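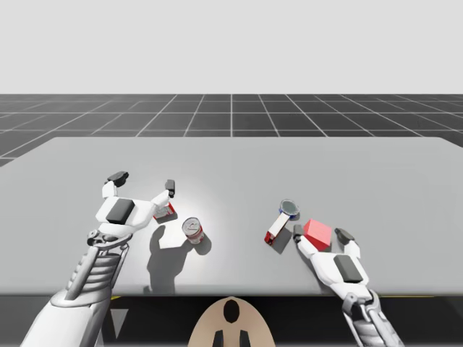 The practice table in the simulator, with the right arm up against the red cube.

Two arms, one table, and a very stubborn red cube

If you have walked past the computer room after school lately and heard cheering, that was the robotics club! We moved into simulation in November, and the change in the room has been wonderful to see. Students who used to wait for a turn with the kit now sit down, open a practice table, and start driving two arms at once.

The project is called Iren (the students voted, and it beat Vostelik by 2 votes, so Vostelik became the name of the scoring program instead). The job sounds simple. A few ordinary things are set out on a tabletop — a can, a carton, a small box, a cube — and the team has to write a program that sorts them with both arms, without knocking anything to the floor and without the arms running into each other. Anyone who has tried to carry a full tray and open a door at the same time will have some idea of how it feels.

Etenesh Ambaye has been working on the cube since before the break. A cube ought to be the easy one, with its flat sides and sharp corners, but her first programs kept closing one finger before the other was in place, and the cube would skate off across the table. She now brings a single fingertip up to the side, stops, checks the position, and only then asks the other finger to come in. It's slower, and she would like everyone to know she is working on that.

Mihret Gebru took on the can. Round things roll, and in our simulator they roll a long way if you bump them at the wrong angle. Her notebook has a whole page of sketches of where the fingers should land, with the good ones circled and the bad ones crossed out so hard the pen went through the paper. She also wrote the little routine the whole club uses now, the one that opens a gripper wide before it comes anywhere near an object. We should have had that from the start!

The carton is still giving us trouble. Standing up it is fine. Lying on its side, the arm has to decide which way the carton points before it can do anything useful, and Hagos Tamiru has been teaching the program to look for the lid. He got it right 17 times in one afternoon and then wrong on the next try, when the lid faced a direction he hadn't planned for. He laughed, saved the run, and added it to the test list. That list is getting long, and the rest of us have started borrowing from it.

Since the club began keeping records for this project, the simulator has logged 2,699 runs. Plenty of those ended with something on the floor, and that's the beauty of it. Resetting takes one key. A seventh grader can try an idea that probably won't work, watch it not work, change one number, and have another go before the person at the next computer has finished a sentence. Our best full score so far is 86, from a run that Etenesh and Hagos put together as a pair, one of them writing for the left arm and the other for the right. There was some discussion over who should move first. (The left arm moves first.)

Stanisława Dudek came in to talk with the group in January 2024 and was kind enough to stay well past the time we had asked for. She spent years setting up packing machines, and she had the students act out a hand-off with their own arms, eyes shut, calling out each step before they did it. It was noisy and very funny, and two new lines went into the code that same afternoon. The students have asked whether she can come back. Yes, she can!

Next up is the Herine Open, where we will enter two teams in the tabletop event. The organizers hand out the object layout on the day, so from now until then we are mixing up the practice tables: things close together, things half behind other things, things in corners. Families are welcome to watch. The runs are projected on the wall, and the crowd does tend to lean left and right along with the arms.

New members can still join, and no coding experience is needed. Several of our strongest drivers had never written a line before this year. We would also love to have a few more students who like keeping notes, as the run log needs someone patient to look after it. Speak to Hilkka Savolainen in the computer room after school, or leave a note in the club folder at the front office with your name and grade. Permission slips for the Herine trip are in the same folder.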